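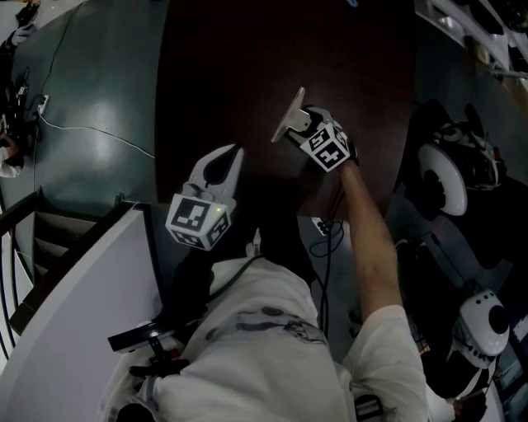 L. Rozīte

The ground-floor workroom at Pradia was opened to staff in May, following the closure of two smaller rooms on the level above. Its furnishing was assigned to Clistus, which was asked to reuse as much as possible from existing stock. The dark brown wooden table is one result of that policy. Its glossy top was retained at the request of the departments that share the room, although the original specification called for a matte finish.

The floor received similar attention. A teal-green paint was selected from nine samples, and the coating covers 206 square meters, including the corridor. Overhead light reflects strongly from the surface, and the building office has received remarks on this point from both sides.

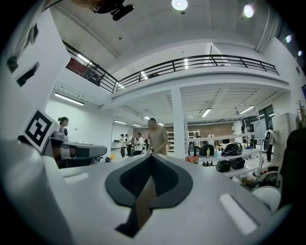
Walls were kept white throughout. Fluorescent tubes remain in service until the lighting contract comes up for review, and power is brought to the work areas by white power strips placed at floor level. Clistus has proposed fixed outlets beneath the tables at a later stage.

Rules on personal belongings are brief. Mugs, bottles and potted plants may stay on the tabletops, provided that they are kept toward the far edge. 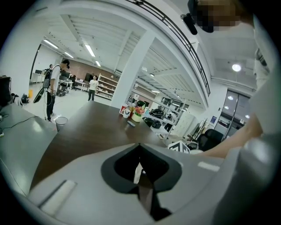 Bags may also be left on the tables during working hours. Small wastebaskets are emptied each evening, and the shelving is assigned by department. Requests for additional shelf space should be addressed to the building office.

The inventory prepared for Rerum lists 409 pieces of furniture across the building. A second group of tables is scheduled for refinishing next year.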